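The Plug Problem

An evening with the Vasbridge robotics club, where the hard part is the cord

I figured I'd be home by eight. The Vasbridge student robotics club meets every Wednesday after dinner, and I'd promised myself one hour, a few notes and maybe a free slice of pizza. I stayed until almost eleven (and yes, there was pizza).

The project this year is called Trurkulon, and the goal sounds tiny – teach a two-armed robot to deal with a power strip. Pick up the plug, find an outlet, push it in. My kid could do it at three, to my great alarm. For a robot it's miserable, mostly thanks to the cord, which never lies the same way twice!

So the students show it how. They sit down with a gripper in each hand and do the job themselves, over and over, and every try gets saved as a lesson. By the night I visited they had 3,759 of them. A good session adds 50. I asked if it got boring and got a lot of laughing.
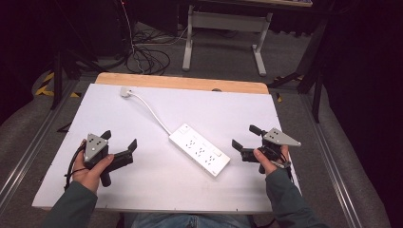

Nijs told me the boredom is kind of the point, that you only notice how much your fingers do on their own once you've had to do it with two stiff prongs. After the first 1,000 tries, Nijs said, even charging a phone at home felt like practice.

I got a turn, of course. It took me 4 tries to get a decent hold on the plug, and lining up the prongs was a whole other adventure. My shoulders hurt the next morning.

The club takes Trurkulon to the Drunura student contest in September, where the cord gets laid out by a judge and you don't see it ahead of time. They're nervous about that. They were still arguing over practice layouts when I went looking for my coat.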